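Last updated 2020-12-17
3 min read

Fruit into a basket: what our shared workshop build can and can't do

The aim we wrote down in October was modest. Get one hand to pick up a piece of fruit, put it in a basket, and do it often enough that we could quote a success rate without blushing. I was doubtful then and I'm still doubtful, though for different reasons.

The workshop at Sistley gave us a corner with a sit-stand desk and enough floor for the legs. We bought the basket and the mesh shelf ourselves. The control software is Tetia, which is free, and the hand driver came from Giketia, which is not. The driver licence was 1499 and I would argue we got very little for it that we couldn't have written in a fortnight.
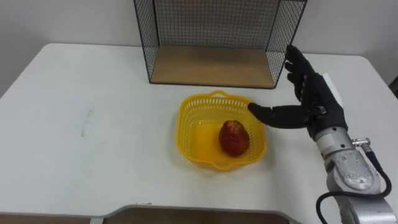

We ran 800 attempts with the apple and the banana. Of those, 416 ended with the right fruit in the basket and the basket still upright. That is 52 per cent, and I'd ask anyone reading to be suspicious even of that. We chose where the fruit started. We chose when to stop and reset. A run where somebody nudged the apple back into reach was supposed to be struck out, but the log only has a tick box for it and I don't believe the box was always ticked.

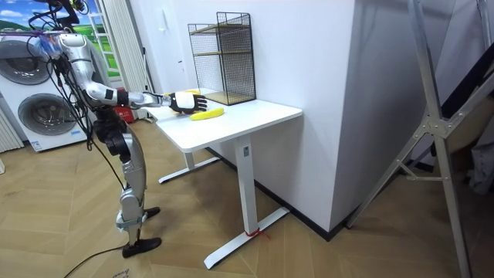 Vinh Võ

The banana is the worse of the two. The fingers close well enough on the thick part, but the grip planner (we called it Sầm) picks its point from the outline alone and has no idea which way the fruit will swing once it leaves the table. With the apple the usual fault is the thumb. It comes in low and catches the rim of the basket, and the software then reports a finished placement - it only checks that the fingers have opened.

I spent most of November on that false report. The fix was a dull one: look again after the hand pulls back, and compare. It added over 12 seconds to each attempt, so we left it switched off for the demo. I think that was wrong and said so at the time.
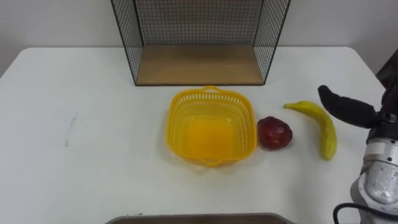

Sistley Student Robotics Club

What would I want before believing any of this? Start positions drawn at random by the computer. Real fruit of different sizes. The second arm doing something useful, or left out of the write-up. And a person at the desk who didn't build it.

The shelf was meant to be stage two, with the fruit going on to the wooden boards. We didn't get there. The mesh sides leave little room for the wrist, and I doubt a better planner will change that while the shelf stands where it does. Moving it is the first job for next term, along with the log sheet.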